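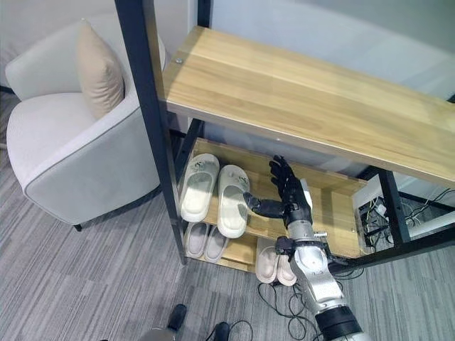
Attachment 1: shoe rack by the armchair, slippers on the lower shelf

Ticket 3651
Product: Kuniditz two-tier shoe rack, black frame
Store: Stumalville
Status: Open

Hello to everyone at Clinus! First, let me say we love this rack. It sits on the striped carpet next to the armchair and it suits the room so nicely. My trouble is a wobble. When I lean on the top board to step into my slippers, it rocks toward the chair, and I hear a little click near the left end, where the screw is (I've marked nothing on the board, but you can see the screw head). I have tightened it twice now, gently, and the click comes back within the week.

Reply, 4 August 2022
Thank you for such a kind note, and I'm sorry about the rocking! Please loosen all the frame screws half a turn, press down on the top board with both hands, then tighten them again a little at a time, going corner to corner. Carpet can hold one post higher than the others, so do this with the rack in its usual spot.

Customer update
Much better, thank you! The click has gone, though there's still a tiny rock on the chair side. Could you send the felt pads?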